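**Ticket 1522: Weißer Tisch, Platte fühlt sich stumpf an**
Status: in Arbeit
Bereich: Gemeinschaftsraum, Haus Brustau

Liebes Team von Plornari,

erst einmal herzlichen Dank für die schnelle Rückmeldung von gestern, damit hatte ich so früh gar nicht gerechnet! Es geht immer noch um unseren weißen Tisch, den quadratischen mit den runden Ecken, den wir im Juni bei euch bestellt haben (175 Euro, wenn ich die Rechnung richtig lese). Er gefällt uns nach wie vor sehr. Nur fühlt sich die Platte nach dem Wischen leicht klebrig an, und wenn man mit dem Ärmel darüberfährt, bremst es ein bisschen.

Was wir bisher probiert haben:

- **Erster Versuch:** warmes Wasser mit Kesto-Reiniger, so dosiert, wie wir es immer machen, also nach Gefühl. Ergebnis: sauber, aber stumpf.
- **Zweiter Versuch:** nur klares Wasser, danach mit dem Geschirrtuch trocken gerieben. Schon besser, am Rand blieb es aber klebrig.
- **Dritter Versuch:** 300 ml lauwarmes Wasser mit einem kleinen Spritzer Spülmittel, ein weicher Schwamm, anschließend 2 Mal klar nachgewischt. Bis zum Abend war alles glatt, am nächsten Morgen leider wieder wie vorher.

Eine Nachbarin meinte, es könne an Resten vom Reiniger liegen, die sich über die Wochen angesammelt haben. Das klingt für mich einleuchtend, ich wollte aber lieber fragen, bevor ich mit Essig anrücke und am Ende die Oberfläche ruiniere. Verträgt die Platte so etwas? Und wäre ein Mikrofasertuch besser als der Schwamm?

Den Kesto-Reiniger lassen wir bis zu eurer Antwort weg. Ich wische jetzt abends nur noch mit klarem Wasser und trage hier nach, wie es sich morgens anfühlt.

Viele liebe Grüße aus Brustau

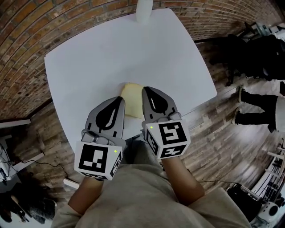
Lesezeit: 2 Minuten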